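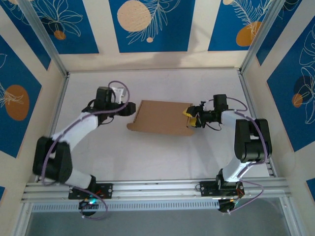

Ju-won Lim wrote to the Nedside household advice desk in May to ask why flattened cardboard kept in a garage should go soft and smell of damp when the roof does not leak, and whether it could still be used for packing. The advice below answers that letter and replaces the earlier page on storing boxes.

Storing cardboard at home

Cardboard takes up moisture from the air as well as from spills. A concrete floor is often the source of the trouble, and a stack placed directly upon it will usually soften from the bottom sheet upwards. Residents are advised to raise the stack on battens or a low shelf and to leave a gap of at least 3 cm between the cardboard and any outside wall.

Boxes should be flattened before storage. Slit the tape along the seam with a short blade, cutting away from the body, and open the flaps without tearing them. Remove old labels if the box is to be posted again. A label that will not lift may be warmed with a hairdryer on a low setting and peeled from one corner.

Stand the flattened sheets upright wherever space allows. Sheets laid flat under a heavy load lose the stiffness of their inner layer and will not fold cleanly afterwards. A bundle of 15 or 16 sheets, tied once in each direction with garden string, can be carried by one person in most cases. Larger bundles tend to slip.

Checking before use

Press the sheet firmly with the thumb. Sound cardboard springs back a little; cardboard that holds the dent should not be used for anything heavy. Sheets with dark spotting or a musty smell should be taken out of the house and kept apart from the rest. They are not suitable for packing clothes, books or bedding.

Cardboard that is merely limp may be dried indoors, standing on edge in a room with an open window. It should not be placed against a heater or near a cooker.

Other uses

Clean offcuts will protect a worktop during gluing or painting. They may also be cut to fit as drawer liners, or slipped between stored plates. For a straight fold, score the line lightly with the back of a table knife against a metal ruler, then bend away from the scored side.

Plain brown cardboard without tape or glossy print may be torn into pieces and added to a compost heap, mixed well with grass cuttings.

Disposal

Residents of Kurkham and Arboleda may leave flattened cardboard beside the paper bin before 7 a.m. on Thursday. Pieces should be no longer than the bin is tall. Greasy pizza boxes belong with general waste, although a clean lid may be torn off and recycled. Households in Sulero should continue to use the collection point at the car park.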